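About Kelivari

Kelivari writes software for robot arms. We make the part that sits between the cameras and the motors: it takes in what the sensors report, decides where the hands should go, and keeps the arm to that decision while it moves. We do not build arms, hands or cameras. Our customers already have those, or are choosing them, and they come to us when they need the pieces to work as one system.

The company was started by Corina Thaler and Lorcan Ó Dálaigh. Corina had spent several years writing motion planners for packaging lines. Lorcan came from the tooling side and had written more log viewers than he cares to remember. They met on a contract job where the robot worked and the software around it did not, and spent most of that job reading timestamps by hand to find out which of four programs had been late. The first thing Kelivari sold was the tool they wrote to stop doing that.

We are now 38 people. Most of us write code, and everyone who writes code also spends time on the floor with the robots. New hires run the test bench in their first month, including people in sales and accounts.

What we make

Our main product is Navarrete, a planning and control package for one or two arms working in a shared space. It takes a goal, such as a grasp or a handover, and produces a path that keeps the arms clear of each other and of anything the perception side has reported. If the report changes while an arm is moving, Navarrete replans from where the arm is. If it can't find a path in the time it has been given, it stops the arm and says why in a sentence an operator can read.

Sidis is our perception package. It works out the shape and position of objects from camera data and passes them to the planner along with a figure for how sure it is. That figure matters a good deal to us. A planner that is told "the handle is here" will go there, and a planner that is told "the handle is probably here" can slow down, take a second look from another angle, or ask for help. Sidis will report an object as unknown, and a surprising amount of our code deals with what to do next.

Pustlow is the logging and replay tool, the descendant of that first one. It records every message in the system against a single clock and lets you play a run back at any speed, with the planner's view and the camera's view side by side. You can swap in a new version of one component and run it against an old recording. Pustlow is sold separately and works with other companies' software. Several of our customers use nothing else of ours, and we are fine with that.

How we work

A large share of our effort goes into things that bend. Boxes and bottles are well covered by other people's work. Cords, straps and hoses are harder, since the shape changes as soon as a finger touches it, and one part of a cable will often hide another. Navarrete treats a cable as a chain of short segments and keeps more than one guess about how they are joined until a camera view rules some of them out. Corded household and office items are good practice for this and cost very little to replace.

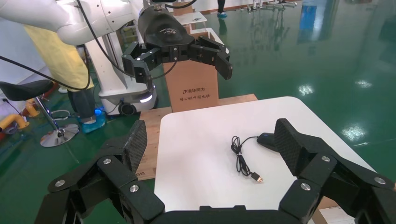

A corded mouse on the test table, as seen from the wrist camera, with a second arm over the cardboard box.

The wrist view is the one our perception team argues about most. It is close to the work and moves with the hand, so it gives the best look at a small part like a plug. It also has the hand's own fingers in it nearly all the time. Sidis uses the joint readings to work out where the fingers must be and leaves those areas out when it looks for objects. If a fingertip covers half of something, the software has to carry on with the other half and keep the hidden part in memory. Early versions forgot the hidden part, and the planner would then route a finger straight through it.

Where two arms share a workspace, each one is an obstacle to the other. We run a single planner for both, so a path is checked against where the other arm will be at that moment as well as where it is now. This costs more computing time than planning for each arm alone. Our customers can choose the simpler method in the settings, and for cells where the arms rarely meet, we recommend it.

Testing

Every change to Navarrete or Sidis is run against our replay library before it can be merged. The library holds 2,044 recorded runs. Of these, 1,977 have been labeled by hand with the outcome we expect, and the remainder are waiting their turn. The recordings include plenty of failed grasps. When a customer sends us a run that went wrong, we ask permission to add it, and most say yes.

Passing replay gets a change onto the bench, where it is tried on real hardware at reduced speed and then at full speed. Replay can't tell you what the robot would have touched if it had moved differently, so we don't ship on replay alone. Releases go out 2 times a year, with fixes in between when they are needed. Each release comes with a list of known problems. Please read it before you upgrade.

Working with us

A project normally starts with a recording. We send you Pustlow, you log a working shift, and our engineers go through it with you on a call. Sometimes the trouble is in the planning or the perception, and we quote for that. Sometimes it is a loose network switch or a camera driver that drops messages under load, and we tell you so and don't charge for the call.

Support is handled by the engineers who wrote the software. They answer by email and phone, and they will ask for a log.

We take interns each June for the summer. They work on the same code as everyone else, and they need to be comfortable with C++ or Python and willing to stand up for part of the day. Applications should include something you wrote and a short note on what you would change about it now.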